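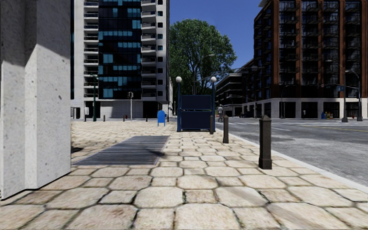 Pavement approach, rendered view: concrete wall, metal grate, stone slabs.

Uststead Psychic and Card Reading Fair
Stallholder and premises checklist, February
Completed by Akinyi Mwakalinga. Comments are mine unless initialled VJ (Vija Jaunzems, hall bookings).

1. Fire exits clear
Yes, on the second visit. On the first, a palm reader had her sign across the side door.

2. Candles
Battery only, as per the booking form. Two readers said a real flame was needed for the spread to work. It is not needed for the insurance to work. Removed.

3. Incense
Fail. Table 7 says it was unlit. I could smell it from the cloakroom.

4. Electrical items
Starel lamps: labels in date. The Flitura aura machine has no test label, and the owner told me it "runs mostly on the sitter". It has a plug. Not to be used until tested.

5. Cloths and hangings
Flame-retardant certificates seen for most. The Kuzmenko tarot stall gave me certificate 2684, which is for a carpet. Recheck.

6. Numbers in hall
Limit is 173 including stallholders. Door clicker in use. VJ: please reset it before opening, last time it was started at 90.

7. "For entertainment only" notices
Must be readable from the customer's chair. One was under the crystal ball. Moved.

8. Claims about health, money or court cases
Not allowed on any sign or price list. One board promised a promotion to anyone drawing diamonds. Taken down after some discussion. I was told the cards had warned her about me.

9. Prices shown
Pass, except "from £15", with no upper figure. Stallholder to add one.

10. First aid box
Present. Plasters low. VJ: on order.

Result: open with conditions. Items 3, 4 and 5 to be looked at again before doors.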